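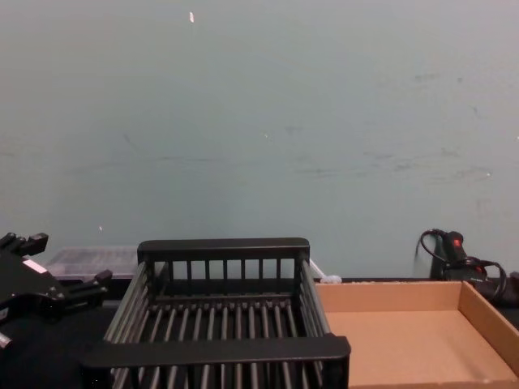 Why do people keep things they know they will never use again? In our interviews the usual answer was that throwing a thing out felt like admitting the money had been wasted, and keeping it in a drawer put that feeling off for another year.

3.2 What people told us about the drawer

I should say that I came to this study with a very full drawer of my own, so I was hardly neutral. We sent a short survey to 3000 households in Steloston in October and got 204 usable replies (I had hoped for more, but the form was too long and I'd do it differently now). Of those, 58 agreed to a longer chat at home, and those chats are where the good stuff came from!

Tape, string and odd kitchen bits came up again and again. People were quite happy to lend them, oddly, but not to give them away. One woman had lent the same dish rack to three neighbours and still spoke of it as hers.
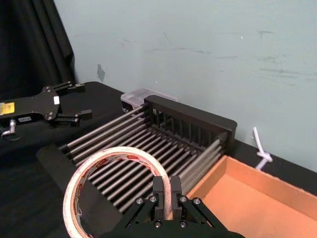

The lending matters because it muddles our first measure. We had asked whether an item had been "used in the past year", and plenty of people ticked the box when somebody else had done the using. I went back through the replies and split these out, following the Dumitrescu scale for shared goods, which has a separate line for loans. It took ages, and it moved the scores for kitchen things far more than those for tools.

Figure 4. Household objects on a tabletop.

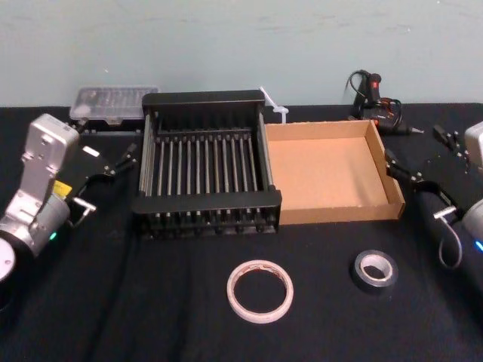 3.3 Moving house

We expected a move to clear everything out, and it mostly didn't. People who had moved to the Cosance estate told us they packed the drawer whole, tipped it into a box and tipped it back out at the other end. A few did sort through it first, usually the ones paying for the van by the hour. I've kept them in the main group for now, though there's a fair case for treating them separately, and the tables in the appendix show the scores both ways.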